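Open day at the Badlow workshop: questions

When is it?
30/06/2025, in two sessions. Each takes 8 visitors.

What will the robot do?
Pick up a charging cable from a wooden table — the Bavis cell handles flexible items only.

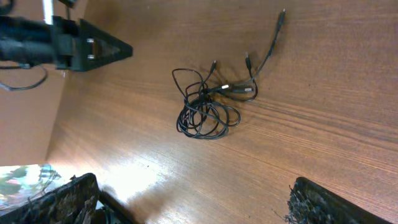

Multi-connector cable on the table, gripper open.

Can I operate the arm?
No. Stay behind the yellow line while it is energized.

Is there parking?
Yes, on Mukberg Road. The lot at the loading dock is closed to visitors.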